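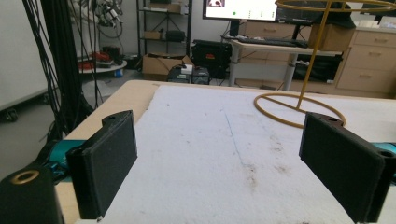 Last changed: Wednesday, August 7, 2024

Tatcombe Walk and Bus Survey - data notes

Hi, and thanks for downloading this! I put these notes together so you don't have to email me to find out what "mode_2" means (though you still can, I like the mail). The files hold the answers people gave us when we asked how they get around Tatcombe: to work, to school, to the grocery store, to wherever they go on a Saturday. I ran the survey for Pendwood Streets, a small group that tries to get more neighbors walking, biking and riding the bus on the east side of town.

What's in the download

trips.csv is the big one. Each row is one trip that one person told us about.
households.csv has one row per front door where somebody talked to us.
stops.csv lists the bus stops people named, spelled the way the bus schedule spells them.
codes.txt explains every short code. Please read it before you start making charts!

We left door hangers at 1000 addresses and ended up with 700 finished surveys, and I'm still pretty thrilled about that. A household can show up in trips.csv many times, so count by household_id if you want households and by row if you want trips. I mixed those up myself in the first draft of our flyer and had to reprint the whole stack.

The columns people ask about

household_id - a random number. It doesn't match an address and I don't keep a list that would turn it back into one.
mode_1 - how most of the trip was made. Walk, bike, bus, car, ride from somebody else, or other.
mode_2 - the second way, if there was one. Blank means no second way. Walking to the bus only counts here if the person brought it up.
minutes - the person's own guess. You'll see a lot of fives and tens, as you'd expect.
why_not - what keeps them from walking, biking or taking the bus. These are typed up from handwriting, so the spelling is mine and the opinions are theirs.
season - summer or winter. We asked for both, and plenty of people only answered for summer.

I took names of kids, employers and doctors out of why_not. If you spot one I missed, please tell me right away and I'll pull the file and fix it.

Things to be careful with

We knocked mostly in the early evening, so folks who work second shift are short in here. The apartment buildings on Politis Avenue have locked front doors, and we only got into 2 of them. Renters are undercounted because of that, and I wouldn't use these numbers to say anything about renters as a group.

The bike questions changed partway through. The first version asked "Do you bike?" and people who ride twice a summer said no, so we switched to "When did you last ride a bike?" The column bike_q tells you which version a household got. Please don't add them together - I know it's tempting.

Distances aren't included. I tried working them out from the cross streets people gave, and the results were all over the place around the rail yard, where the map thinks you can walk straight across the tracks. You can't. There's a fence, and 800 feet of it.

Opening the files

They're plain CSV with commas, and any spreadsheet program will do. If household_id loses its leading zeros, import that column as text. I do my own cleanup in Cerum, and the steps are saved in cleanup_steps.txt in case you want to see what I changed and argue with me over it.

Using it

Go ahead and use it for school projects, neighborhood meetings, grant applications, letters to the bus company, whatever helps. Just say it came from the Tatcombe Walk and Bus Survey, and please don't try to figure out who anybody is. If you make a map or a chart I'd love to see it!

What's changed

Fixed two stop names that had been swapped in stops.csv.
Added the winter answers that were sitting in a separate sheet.
Took out a handful of rows that had been typed in twice.

Next up is the follow-up round in September, when we go back to the people who asked for a bus map or a walking buddy and find out how it went. Those answers will get their own file, with the same household_id so you can match them up.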